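Hauswirtschaft und Service, Grundstufe
Handout 8: Das einfache Gedeck mit Platzset
Stand: 04.02.2019

Dieses Blatt ergänzt die Übung im Lehrraum Belter. Bitte vor der Übung lesen und mitbringen. Der Stoff gehört zur Zwischenprüfung im September, die Tischwäsche aus Handout 7 wird dabei vorausgesetzt.

Grundbegriffe

Ein Gedeck ist alles, was ein Gast an seinem Platz vorfindet: Unterlage, Teller, Besteck, Trinkgefäß und Serviette. Der Gedeckplatz ist die Fläche, die ihm dafür am Tisch zusteht. Beim einfachen Gedeck ersetzt das Platzset die Tischdecke. Es begrenzt den Gedeckplatz und schont die Tischplatte, vor allem bei empfindlichen Oberflächen.

Platzsets aus Stoff werden bei uns wie kleine Tischwäsche behandelt. Sie werden gewaschen, in Form gezogen und von links gebügelt. Gelagert werden sie liegend. Gefaltete Sets bekommen in der Mitte einen Bruch, auf dem der Teller später nicht sauber aufliegt – den bekommt man am Tisch mit der Hand nicht mehr heraus.

Reihenfolge beim Eindecken

Zuerst wird die Tischplatte abgewischt und trockengerieben. Dann kommt das Platzset, mit der langen Seite parallel zur Tischkante und 2 cm davon entfernt. Teller und Becher werden neben dem Set bereitgestellt und erst aufgesetzt, wenn es glatt liegt. Man streicht es mit der flachen Hand von der Mitte nach außen aus.
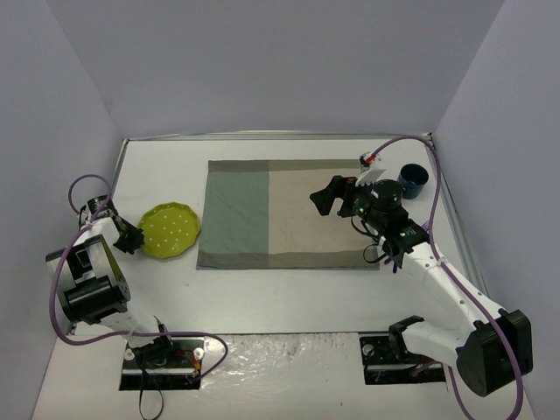

Der Teller kommt in die Mitte des Sets. Er wird am Rand angefasst, der Daumen bleibt außerhalb der Essfläche. Bei Tellern mit gewelltem Rand richtet man sich nach der Tellermitte, weil der Rand keine verlässliche Linie zur Tischkante gibt. Ein Muster ohne erkennbare Richtung, zum Beispiel Punkte, braucht nicht ausgerichtet zu werden. Ein Motiv oder ein Schriftzug zeigt immer zum Gast.

Der Becher steht rechts oben, oberhalb der Messerspitze. Er darf auf dem Set oder knapp daneben stehen, an einem Tisch aber überall gleich. Der Henkel zeigt nach rechts, für linkshändige Gäste nach links. Becher werden unten angefasst, nie am Trinkrand und nie von innen. Das gilt auch beim Abräumen.

Das Besteck folgt zum Schluss: Messer rechts mit der Schneide zum Teller, Gabel links, Löffel rechts neben dem Messer. Die Serviette liegt links neben der Gabel oder auf dem Teller.

Farben

Zweifarbige oder in Felder geteilte Sets wirken unruhig, wenn sie am selben Tisch verschieden herum liegen. Vor dem Auflegen also festlegen, welche Farbe links liegt, und dabei bleiben. Für Teller und Becher gilt in der Grundstufe keine Farbvorschrift. Buntes Geschirr darf gemischt werden, sofern jeder Platz die gleichen Teile erhält.

Material für die Übung

Die Sets liegen im Schrank Wenham, das Geschirr im Regal Perić. Entnahmen werden auf dem Blatt Steso eingetragen, Bruch ebenfalls. Angeschlagene Teile kommen nicht auf den Tisch und auch nicht zurück ins Regal.

Aufgabe

Decken Sie zu zweit einen Tisch für bis zu 8 Personen ein. Skizzieren Sie vorher einen Gedeckplatz mit allen Abständen. Die Skizze wird mit Namen versehen und in Raum 334 abgegeben.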